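Gekby Household Sorting and Packing Project
Progress report to the Trarketow Fund, March 9, 2023 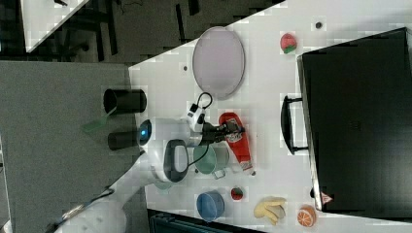 1. Summary

The project is on schedule. Work in this period covered three things: finishing the list of household items, setting up the packing table, and starting the first round of tidying and packing tasks. The list is finished and the table is in daily use. The first round is a little more than half done.

Spending is within the approved budget. One line, replacement items, will need a small transfer from the travel line before the end of the grant year. The request form is attached separately.

2. Items

The item list now stands at 47 pieces. It was drawn up from things people keep in a kitchen or take on a short trip: mugs, bottles, trays, toy foods, and luggage. Toy foods are used in place of real ones so that the same pieces can be put out again from one week to the next. The toy strawberry, the sage-green mug, the red plastic bottle and the large oval tray all belong to the first group and have been in use from the beginning.

Most of the smaller pieces were ordered from Kelitow. Two deliveries arrived late, and one carton of toy vegetables was short. Kelitow sent the missing pieces the following week at no charge.

The black suitcase takes up a lot of the table when it lies flat. We tried a smaller bag for the packing tasks but went back to the suitcase — the tray did not fit in the bag. A second suitcase of a different size is on the purchase list.

3. Table and room

The white tabletop was kept. We had planned to cover it with a cloth, but the cloth slid when items were pushed across it and was taken off again after two days. Storage shelves were put up along the back wall. Each shelf is labeled by group, and items go back to their shelf at the end of each session.

The room at the Solís building is available to us until September. The overhead lights on the window side were replaced in the first week of the period.

4. Tasks

The plan calls for 300 completed task runs in the first round. Tasks are of three kinds:

Clearing: food items and dishes are moved onto a tray.
Sorting: food is separated from dishes and containers.
Packing: chosen items are placed in the suitcase or in a box.

Clearing is finished. Sorting is close to finished. Packing is behind the other two and accounts for nearly all of the remaining runs. Setting the table again between packing runs takes longer than we allowed for in the proposal, and a session now has 13 runs where we had planned on more.

Starting positions are varied from run to run. Bottles are put out both standing and lying on their sides, and the tray is moved to different parts of the table.

5. Problems

Labels on some of the bottles are starting to peel. Spare bottles have been ordered — the old ones will stay in use until the spares arrive.

The written instructions for the sorting tasks did not say where a mug should go if it had food in it. The wording has been corrected and the affected runs will be repeated.

6. Next period

Finish the packing tasks and the repeated sorting runs.
Buy the second suitcase and two more trays.
Send the revised item list to the Fund.
Agree on dates for the room after September.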